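Last updated: November

Trandedum bench arms: your questions about the rules

Most of these came up at the Wednesday briefing. Ask Xiomara Tran if yours isn't covered.

Who can start a run?
Anyone on the signed list. Not on it, don't touch the pendant. Sitting in on the briefing doesn't count, you need the bench check too.

Is a green light on the base enough to go?
No. Do the walk-round first. Cables clear of both arms, nobody leaning over, stop button within reach.

Glass or plastic?
Glass is allowed, clean and unchipped only. Grip force stays at 12 or under for anything see-through. Chipped stuff goes in the Barncombe bin, not back on the shelf. 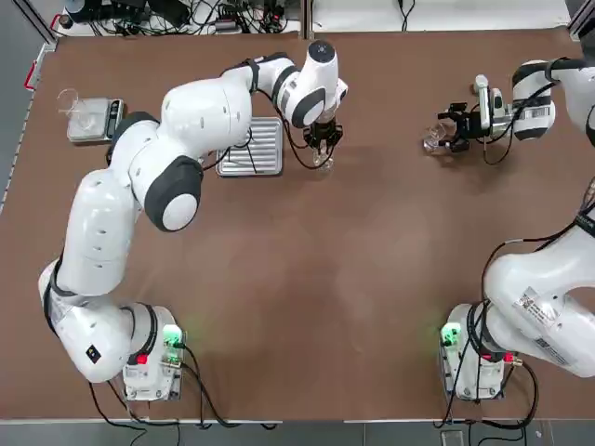 Can both arms hold something at once?
Yes, if the paths have been run empty first at 29 percent speed. Full speed is never used with glass. 70 percent is the cap, and that's for one arm on its own.

What about the scale?
Zero it with the jug or beaker already on. Max load 800 g, includnig the container. Don't rest tools on it, even for a second.

Where do I stand?
Behind the table or at the desk. Feet on the floor, hands off the table while the arms are live. The old Ferreira sheet said one hand on the edge was OK. It isn't, bin that sheet.

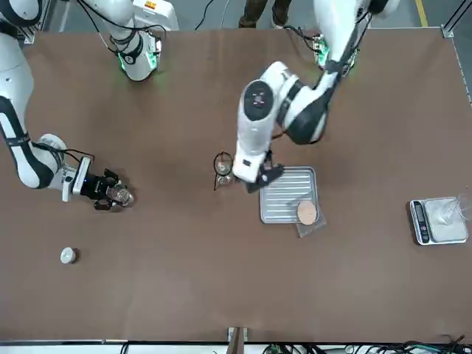 Food items?
Test use only. Nobody eats them after, bagged or not. New gloves for each batch.

Something got dropped. Now what?
Stop button, both arms. Wait for them to settle. Then pick up, brush for glass. Write it in the Kino log before you restart, even if nothing broke.

Can I change a speed limit myself?
No. Ask Xiomara, get it in writting. Limits go back to normal at end of shift.

Where's the full version?
Shared drive, under Bench Rules. Paper copy by the door.

We use cookies to make this site work. Accept / Manage settings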